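Clorner Kids: Light and Sound

Why Do Things Have Color?

By Tarek Kassab

Color seems like something that belongs to an object. A banana is yellow, grass is green, and a fire truck is red. But if you take a banana into a closet and shut the door tightly, you can't see any yellow. The banana hasn't changed. What is missing is light.

To see a color you need light, something for the light to hit, and an eye with a brain behind it. This article explains what each of them does.

What is in white light?

Sunlight looks white or slightly yellow to us. It is really a mix of many colors traveling together. You can see them when the light gets spread out. This happens in a rainbow, when sunlight passes through drops of water in the air. It also happens on the back of a CD, in a soap bubble, and at the edge of a thick piece of glass.

Light travels as a wave. The distance from the top of one wave to the top of the next is called the wavelength. Red light has the longest wavelength that people can see, and violet light has the shortest. Orange, yellow, green and blue are in between. All of these waves are very small. Many of them would fit across the width of one of your hairs.

There is also light that people can't see. Infrared light has wavelengths longer than red. Ultraviolet light has wavelengths shorter than violet. Ultraviolet light from the sun is what gives you a sunburn, even though you can't see it landing on your skin.

What happens when light hits something?

When light reaches an object, some of it bounces off. This is called reflection. Some of it goes into the object and stays there. This is called absorption. With clear things such as windows and water, a lot of the light passes straight through.

Most objects don't treat all colors the same way. They absorb some wavelengths and reflect others. The color you see is made by the light that bounces off and reaches your eye.

A red cup absorbs most of the blue and green light that lands on it. It reflects most of the red light. The red light travels to your eye, and you see a red cup. A green cup does the opposite job. It reflects green light well and absorbs much of the red.

The part of a material that does this absorbing is called a pigment or a dye. Plastic has no strong color of its own in most cases. Pigment is mixed in while the plastic is being made, so the color goes all the way through. If you scratch a red plastic cup, it is usually red under the scratch too. A painted toy is different, because the pigment is only in the thin layer on the outside.

Pale colors and dark colors

A pale green object reflects a fair amount of every color, with a little extra green. That is why it looks close to white. A dark green object absorbs nearly everything and reflects a small amount of green.

White objects reflect almost all of the light that hits them. Black objects absorb almost all of it. The light that is absorbed turns into heat, so a black car parked in the sun gets hotter than a white one. You can feel the same thing with a black T-shirt in September, when the sun is still strong.

Gray is what you see when an object reflects some of each color in equal amounts, but not enough to look white.

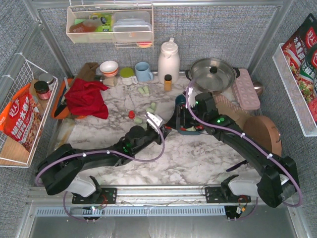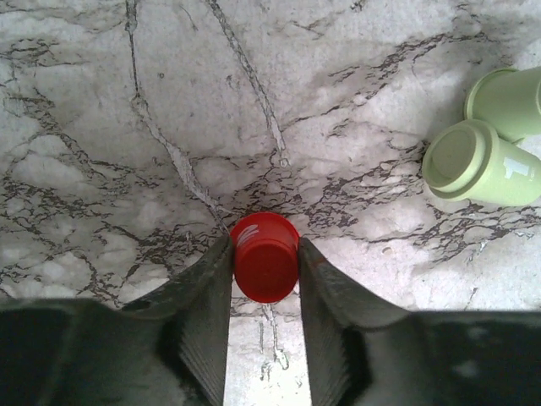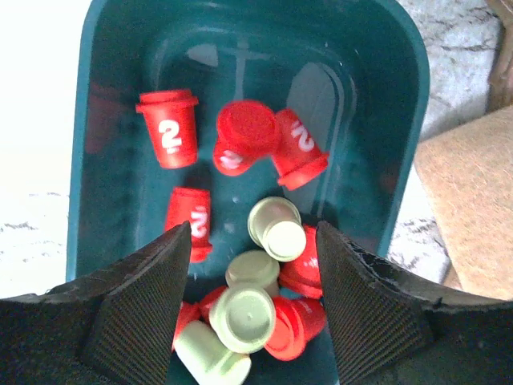 Reading time: 6 minutes

Can one object change the color of another?

Yes, a little. Light that bounces off a red object is red, and it keeps traveling until it hits something else. If a shiny wall is close by, some of that red light bounces off the wall and reaches you. The wall then looks slightly red in that spot. Artists look for this when they paint. If you hold a buttercup under a friend's chin on a sunny day, the yellow glow you see on the skin is made the same way.

Shiny things can also have white patches on them. These are called highlights. In a highlight, light bounces straight off the smooth surface before it gets to the pigment inside. It keeps the color of the lamp or the sun. This is why a dark, glossy bowl can have a bright white spot on its rim. Turn the bowl or move your head and the spot moves as well. Paint on the bowl would stay where it is.

Dull surfaces such as cloth and chalk scatter light in all directions, so they don't have sharp highlights.

How does the eye see color?

Light enters your eye through the pupil, the black dot in the middle. It lands on the retina, a thin layer at the back of the eye. The retina is full of tiny cells that react to light. There are two main kinds, called rods and cones.

Rods work well in dim light, but they can't tell colors apart. Cones need more light, and they are the cells that let you see color. Most people have three types of cone. One type reacts most to the long wavelengths, one to the medium wavelengths and one to the short wavelengths. People sometimes call them red, green and blue cones to make this easier to remember.

Your brain compares the signals from the three types. If the long-wavelength cones send a strong signal and the others send weak ones, you see red. If the long and medium cones both send strong signals and the short ones don't, you see yellow. White light gets a strong signal from all three.

In a nearly dark bedroom your cones stop being much help and your rods take over. Everything looks gray. Try it tonight. Look at your clothes or your toys after the lights go out, once your eyes have had a few minutes to adjust. You will be able to make out the shapes, but it is hard to say which things are red and which are green.

Does everyone see the same colors?

No. Some people have cones that work differently, and some are missing one type. This is called color blindness, or color vision deficiency. The most common kind makes it hard to tell some reds from some greens. It is more common in boys than in girls. Most people who have it do see colors, just fewer of them.

This is one reason traffic lights always keep red at the top when they stand upright. A driver can tell which light is on by its position. Good maps and board games use shapes or patterns as well as colors for the same reason.

Muli, the dog who lives next door to me, has only 2 types of cone, like all dogs. Dogs see blues and yellows well. Red and green look dull to them, perhaps brownish or gray. A red ball in green grass is hard for a dog to spot, and most dogs find it by its smell or by watching it move.

Many birds have four types of cone and can see ultraviolet light. Bees can see it too, but they can't see red. Some flowers that look plain yellow to us have patterns that show up only in ultraviolet. The patterns lead the bee to the nectar.

Try it: a color that isn't there

You will need a sheet of white paper, a pencil and a bright red circle cut from colored paper.

Put the red circle on the white paper, in good light.
Make a small pencil dot in the middle of the circle.
Stare at the dot for 60 seconds. You can blink, but try not to look away.
Slide the circle off and keep looking at the same place on the white paper.

You should see a pale blue-green circle. It is called an afterimage. While you stared, the cones that react to red light became tired. When you looked at the white paper, they sent a weaker signal than the other cones did, and your brain read the difference as blue-green. It fades in a few seconds as the cones recover.

Then try it with a green circle. The afterimage will be pinkish.

A class at Mestley School in Randale did this one Monday with every color of paper in their art drawer. Yellow gave a blue afterimage. Brown didn't give much of anything.

Words to know

Absorb: to take in light and not let it back out.
Cone: a cell in the eye that helps you see color.
Highlight: a bright spot where light bounces straight off a shiny surface.
Pigment: a material that gives color to paint, plastic and other things.
Reflect: to bounce light back.
Retina: the layer at the back of the eye where light lands.
Wavelength: the distance from the top of one wave to the top of the next.

Next in Light and Sound: Why Is the Sky Blue?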